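Workshop tips: outdoor rovers and mowers on shared paths

Rules we use for any self-driving machine that leaves the shed. They were written for the Felline carrier but apply to the Palomino mower as well.

Before power-up

Check the stop button first, with the wheels off the ground. Press it, confirm the drive cuts out, then reset. A machine that fails this check stays on the stand.

Wipe the camera window with a damp microfiber cloth and dry it with a second one. Paper towels scratch the coating. If the window has a haze that will not wipe off, write it in the log and tell Maricel Sison.

Tire pressure is 200 kPa, all four wheels. Check it cold.

Speed and distance

Top speed on a shared path is 30 meters per minute. Keep a walking operator within reach of the remote stop at all times. The longest run without a return to base is 800 meters.

People and animals have right of way. The machine stops and waits - it does not steer around them.

Charging and storage

Charge on the concrete pad, away from sawdust and oily rags. Let the pack rest before plugging in. Do not stack anything on the charger, including the manual. Spare fuses are in drawer 202.

Path driving
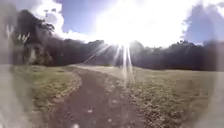 Edge detection needs a clear change between path and verge, and packed dirt does not always give one. Set the side margin by hand before the first pass, and measure it from firm ground. Where grass and loose debris spill over the side of the track, as they do on the field path, count the ragged strip as verge. A low sun straight ahead over the trees can wash out the far end of the path, so in that light drop to half speed and do not rely on the camera alone for stopping.

After the run

Brush out the wheel wells and clear any stems from the axles. Log the run time, the battery reading and every manual stop. Blair Rankin reviews the log in February and changes the limits if needed. Old copies of this sheet should be taken off the wall.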